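August, back on the sourdough

Starter looking much happier this morning than it did last week, thank goodness. I've swapped the flour over to the Verano strong white (the Herton wholemeal was lovely but it drank water like mad and I never got the same dough twice). Today's mix was 700 g flour, the usual salt, and water straight from the tap because I forgot to leave any out overnight. Mixed at 8, gave it a rest, then folded it 3 times before lunch and left it alone under a damp cloth.

Dough felt slack after the first fold and I nearly threw in another handful of flour, but I held off and by the last one it had come together nicely – good and springy, a few bubbles along the side of the tub. Smell was mild, a bit like yoghurt.

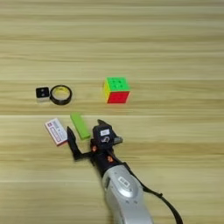
Surely the tap water is what slowed it down, according to Kalinowski, and I should try a side-by-side with filtered before blaming the flour again. Fair point! I'll do two small tubs next time, same jar of starter, same shelf, and write the times down properly instead of on the back of my hand.

Scaled the first loaf at 292 g for the little Dadus tin, which is an odd weight but it's what fills it without spilling over the rim. The rest went in the big basket and then the fridge. I dusted with rice flour this time as the last one stuck and tore right across the top (I'm still cross about it).
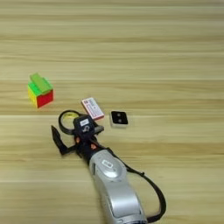 Puzzle cube on the table, top layer part turned.

Small loaf: decent colour, crumb a bit tight near the base, crust softer than I'd like. I think I took the lid off too late. Big one stays in the fridge until tomorrow. Need more rice flour, and the scraper has gone missing again.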